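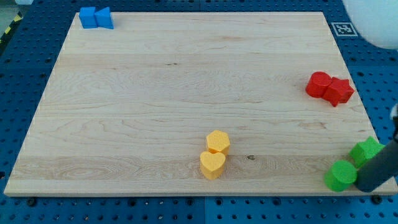

A lending cooperative is a kind of bank that belongs to the people who use it. Each person who joins is called a member. Members put money in, and other members can borrow it. Small coloured blocks on a wooden board are a handy way to think about this. Let every block stand for one member's savings. Two blue blocks pushed side by side are two members whose savings sit together, and together they can pay for something that one block could not.

The Nasow Farm Cooperative began with 13 members in 1902. Each paid in the same amount, which is called a share. A farmer who needed seed in spring could borrow the price of it and pay it back in October, after the harvest.

The borrower also pays a little extra, called interest. If you borrow 16 coins and pay back 17, the interest is one coin. Interest pays for the office and the people who work there. Any money left over is called a surplus. The members decide whether to share it out or keep it for a bad year.

Decisions are made by voting. Each member has one vote, however many shares they own. By 1916 the villages of Grulo and Olletti had joined Nasow, and the rule stayed the same for them.

A loan must be paid back. If it is not, there is less money for the next member to borrow.

Last updated: 2018-09-23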